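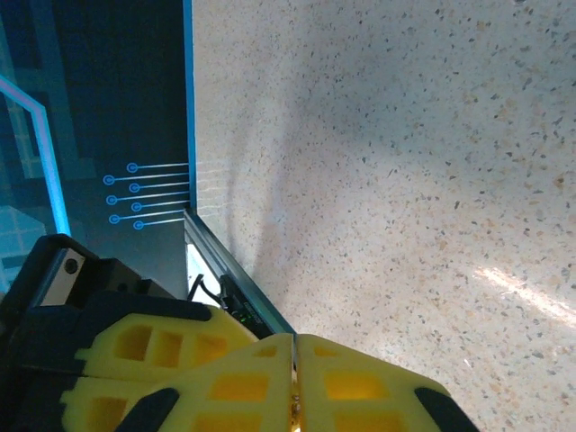 Home Guides Teleop Hand Guiding Datasets Parts Contact

Getting Clean Demos When You Drive the Arm Yourself

I've been teaching arms by remote control for a good while now, and I still get mail asking the same thing: "I bought the leader arm, I hooked it all up, I recorded a pile of demos and the robot learned garbage. What did I do wrong?" Usually the wiring is fine and the driving is the trouble. So I'm going to go through how I run a session, start to finish, the way I'd do it if you were standing next to me.

My setup is a Konbridge leader arm on a desk clamp and a follower with a two-finger gripper. The task I'll use is a plain pick and place, moving a small box from one tray to another. Swap in whatever you like.

Before you record anything

Look through the wrist camera first. I mean really look, for a minute or two, while you move the arm through the whole task by hand. The wrist view is what the policy gets, and it's a lot stranger than what you see from your chair. The fingers fill up a big piece of it. A shiny floor throws a bright streak across the view, and the robot's own shadow slides over everything. Any glowing screen or light strip in the room will show up too, so decide now if it's staying on. I don't care which! Just keep it the same for every demo in the set, or else mix it up on purpose and a lot.

Then check your fingertips. You want to see where the two pads meet when the gripper is closed, low in the view, every time. If your pads are soft and a bright color, lovely, they're easy to pick out against a dull floor. If you can't see the seam, loosen the camera mount and tip it down a little, then tighten it and leave it alone for the rest of the week. I once bumped mine on a Monday and didn't catch it until I had a whole folder of demos that looked down the wrong side of the gripper.

Last thing: cables. Run the arm to its far corners, slowly, and watch for anything that pulls tight or flops across the lens.

Lining up the leader and follower

1. Park the follower in its home pose.
2. Put the leader in the same pose by eye, joint by joint, starting from the base.
3. Turn on the link with the speed limit low. I use 34 percent.
4. Wiggle each leader joint a tiny bit and watch the follower answer.
5. Squeeze the trigger all the way and let go, twice.
6. Bring the limit up to 70 percent and leave it there.

If the follower lurches at step 3, your poses didn't match. Kill the link, go home, try again. Please don't chase it with the leader, I've seen people do that and it ends with a scuffed tray at best.

Driving the task

Sit where you can see the wrist view and the arm without turning your whole body. Some folks drive from the screen only. I think that's the better habit in the long run, because then you can't use anything the robot can't see, but it's miserable for the first hour or so. Start with both and wean yourself off.

Move at the speed you'd pass somebody a full cup of coffee. Come in over the box, stop for a beat, go down, close, stop for another beat, lift. Those little pauses matter a lot while you're learning to drive, though you'll want to trim them later – too much standing still and the policy learns to stand still. Ľudovít Jelínek, who taught me most of this back at Baltmont, used to hum through a demo, and if he had to breathe in the middle he threw it out and did it over. I never got the humming to work. I do stick to one smooth approach per demo, though.

Squeeze the trigger gently. With foam pads it's really tempting to crush down until you feel sure, and then every grasp in your set is a crush.

When you miss

You'll miss. If you miss and fix it smoothly, keep the demo, it's worth having. If you miss and then flail around for a while, toss it right away while you remember which one it was. Tristum (the recorder I use) lets you tap a pedal to flag the last take, and I tap it without mercy.

How many is enough?

My last set was 457 demos for the one task, and I'd say the first real jump came well before that. The big set we made on the Čierny line had 3,756, spread over a bunch of tasks and drivers, and the messy drivers still hurt it. I'd take a small clean set any day.

Move the box between takes. Turn it, slide it, put it somewhere annoying. After a while your hands want to put it back in the same spot, so I roll a die for the starting corner.

When you're done, play back a handful of takes at normal speed, wrist view only. If you can follow what's going on without the room camera, go ahead and train on it. If you get lost halfway through one, go see what the fingers were covering up and try coming in from the other side.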